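Notes for Unit 9: Good Practice at the Hand-Held Gripper Station
Graham Lockwood, revised 11/5/18

Welcome back, everybody, and thank you for bearing with me through the safety paperwork last time. Today we get to the part I enjoy most, the small everyday rules that keep a gripper station pleasant to work at (and keep your recordings worth saving!). Most of them come from the Kostwood house rules, which I've trimmed down over the years and added to wherever a class taught me something new.

Looking over the fingers

Before you pick anything up, take a slow look at each finger, and please do this under decent light, tilting it a little so the shine shows you the surface. Fine curved scratches and scuffs are ordinary wear and you may carry on. A crack, a chip at the tip or any wobble at the mounting blocks means the gripper goes back on the shelf with a tag. Check the screws by hand, never with the power tool.

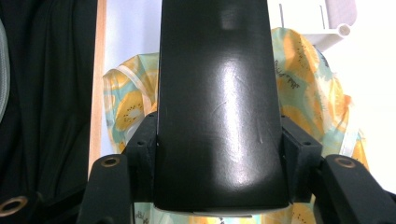 Clegg wondered whether scratches ought to be logged too, given that a worn finger might grip differently in March than it did in the fall, and I think that's a very fair point. So let's do it this way: one line in the station log every 50 sessions, in plain words, and sooner if you feel something slipping.

Setting up and working at the table

These are in the order I'd like you to follow them, and yes, I do go on a bit about cables.

1. Cover the tabletop with clean paper and smooth it flat, then set out only the objects on your task sheet. Soft things like fabric bags should have space beside them for a gripper to come in from the side.

2. Run each gripper's cable off its own side of the table, left to left and right to right, with enough slack for your full reach. Keep both hands on the grips until you've called the end of the take.

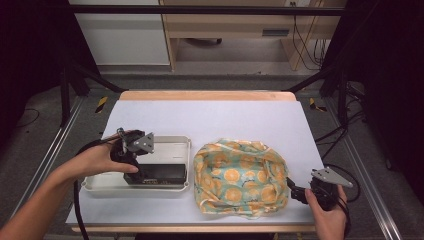 3. Set the grippers down before you reach for anything with your fingers, even if it's only to nudge a tray back into place. Then write up your take while it's fresh.

For next time, please read the Notis handout through page 36 and bring your own checklist along.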